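Wednesday, December 14, 2022

Woke up at five with the word "steamer" in my head. I did not go back to sleep. I lay there going over the resampling code instead, and found the bug in it before the alarm, so I suppose I should be grateful to the steamer for something.

The bug first, because I want it written down before I start remembering it as somebody else's. When we train Gulleo on the bun task, the wrist cameras and the head camera get lined up by time stamp, and then everything is cut down to the slower stream. I had the cut rounding up. So the policy has been learning from arm positions that sat one step ahead of the pictures. One step is nothing when the arm is crossing open table. When the fingers are closing on something soft and round, one step is the whole job. For two months I have been writing "hesitates at contact" in my notes, as if it were a matter of temperament.

Mareike took it well. Mareike Görtz takes everything well, it's her least attractive quality. She said "so April was fine, then?" and I had to say yes, April was fine, I broke it when I tidied the loader. She wrote that on the whiteboard, with the date left off, to be kind.

We retrained overnight Monday on the old 145 demonstrations, nothing new collected, only the alignment changed. So today was the comparison. Same policy, same 2,000 steps of fine-tuning, same table. Washington ran the station and I sat with the score sheet.

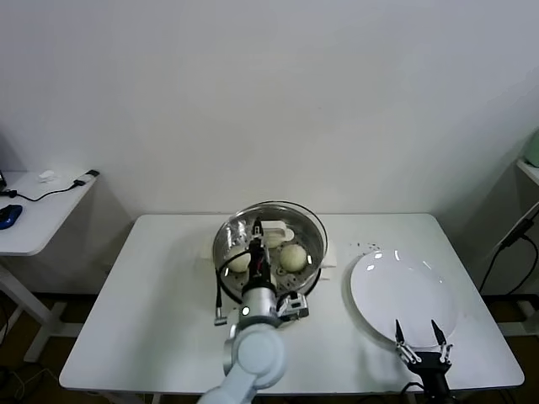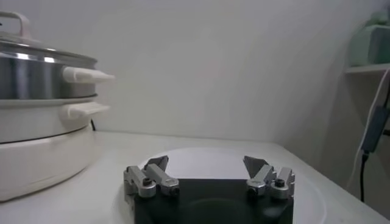

The rule is that a trial counts only if the bun ends up on the plate and stays in one piece. Washington Barros wanted half credit for a bun with finger marks. I said no half credit. He said a customer would eat it. I said a customer would eat it in the dark. We argued about this for longer than one trial takes, and the sheet now has a column called "dents," with no points attached, which satisfies neither of us.

The result, such as it is: the old model got 4 out of ten and the fixed one got eight. I have looked at that eight all evening. Ten trials is a tiny number and I know exactly what I would say to a student who came to me waving it. I would say go away and do fifty. So tomorrow we go away and do fifty, and I will be the one putting the buns back each time, because Washington has a dentist appointment he has been planning with suspicious care.

What I like better than the eight is the two failures. Under the old alignment the misses were all over the place and I could never say why. These two were the same miss both times: the fingers came down a little wide and caught the rim of the pot. A mistake that repeats itself is one I can work with. I think it's the head camera again, since the arm covers a good part of the pot from up there just when you'd like to see into it. Mareike thinks the policy ought to lean more on the wrist view at that stage, and she wants to try dropping the head camera at random during training so it can't get lazy. I want to add demonstrations near the rim. We will do hers first as it costs no buns.

Gilbert (the other station, the one with the towels) was down all day with a bad cable, and so the Drorkell people got their tour of exactly one robot. They were polite. One of them asked if it could do dumplings. I said we hadn't tried, and he wrote something down for much longer than that answer deserved.

Clusomach draft is due before the break. I have a title and half a method section, and the half I have describes the time alignment in some detail, with confidence, wrongly. That gets rewritten first. I also have to decide if the bug goes in the paper. Mareike says a paragraph in the appendix. I was hoping for a footnote, a small one.

Had buns for dinner. There are still a lot of buns.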